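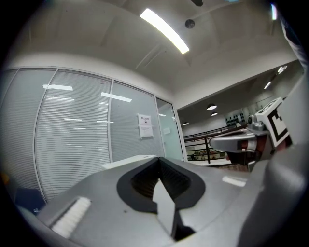 Who answers for a task once a machine has been taught to do it?

The person who signed for it last, according to the staff handbook at Pletusance, and the handbook had said so since before there were any machines in the building.

Benedicta Mensah had the page open on her desk when Conall Quinlan came in to ask about it. She was Manager, Returns and Repairs. He had worked at the repair benches for most of his adult life and had not, to her knowledge, ever opened the handbook of his own accord.

"Section 5," he said. "It says the signatory is responsible for the condition of the item on dispatch."

"That is correct."

"And from next week the item goes out with my initials on it when I haven't touched it."

"The item goes out with your initials on it because the method is yours," said Benedicta. She had been given this sentence by head office in January and had practised it. It sounded less reasonable in the room than it had in the memorandum.

The memorandum was headed Introduction of Assisted Handling, Stage Two. It stated that bench staff would record each category of repair using the hand-held grippers supplied by Benov, that the recordings would be used to instruct the bench arms, and that no position would be made redundant as a direct result. Staff had read the word direct with some care. A copy had been pinned up in the lunch room, where somebody had underlined it in pencil.

Stage One had gone well by every measure that was reported. Naa Abugri had recorded the latch replacement on the Plillberg case 212 times, using the gripper in her right hand and steadying the case with her left, and had been commended in writing. She said it was like learning to eat with someone else's teeth. The gripper had two fingers and no feeling in either of them, and for the first few days she had dropped nearly everything she picked up. Then she had stopped dropping things, and shortly after that she had noticed that she was closing her own hand differently at home, thumb and finger only, when she reached for a cup.

She mentioned this to Sarla Awasthi, who represented the bench staff, and Sarla entered it in the register of concerns. The register had a column for Action Taken. Against Naa's entry it read: Noted.

Conall's category was the Adjei hinge, which was an old part and a poor one. It had a pin that would seat itself if it was pushed at the wrong angle first and then corrected. The service manual gave the right angle. Conall had not followed the manual in years, and his returns rate on the Adjei was the lowest in the region.

"They'll see me do it wrong," he said.

"They will see you do it," said Benedicta. "That is the purpose of the exercise."

"It's in writing that we follow the manual."

She turned a page, although she knew what was on it. He was right about that as well.

The recordings for the hinge began on the Monday shift roster's second line, as the planners put it, which meant after lunch. Grigore Moldovan, who had come across from the company's other site to supervise Stage Two, stood a little behind the bench with a tablet and asked Conall to work at his normal pace. Conall did the first hinge by the manual. The pin jammed. He did the second by the manual and that jammed too, and he freed it and set it down and said nothing.

"How many of these do you want?" he asked.

"Fifty to begin with," said Grigore.

Conall looked over at the office, where the blinds were open and Benedicta was plainly visible at her desk, not reading anything. Then he picked up the third hinge, pushed the pin in at the angle it was not supposed to go, corrected it, and put the finished piece on the tray. Grigore wrote something down. He asked whether it could be done that way again and Conall said it could be done that way all afternoon.

The bench arm took over the hinge the following month. It pushed the pin in wrong and then corrected it, with the same short wait between the two movements. Nothing in the process required the wait. Conall had always used it to look up at the clock.

Naa noticed it first and called Sarla over, and the two of them watched several hinges go through. Afterwards a fair number of people found cause to walk past that bench. Grigore offered to have the wait removed, as it would save some 1657 seconds across a full shift. He put the proposal to Benedicta on the proper form.

She kept it for two days. She then wrote to head office recommending that Section 5 be amended, so that a signatory would answer for work completed by hand, and a separate line be provided for work completed by method. She recommended also that the service manual for the Adjei hinge be corrected to agree with practice, and that the employee be named in the revision note. On the matter of the wait she wrote that she saw no operational objection to leaving it as recorded.

The reply was dated February 23, 2022. It approved the correction to the manual, deferred the amendment to Section 5 pending legal advice, and made no mention of the wait at all.

Benedicta took the letter down to the benches herself. Conall read it standing up, with his glasses pushed onto his forehead, and handed it back.

"They've spelled it Quinlin," he said.

She told him she would have it fixed, and asked if he would initial the afternoon trays before he went.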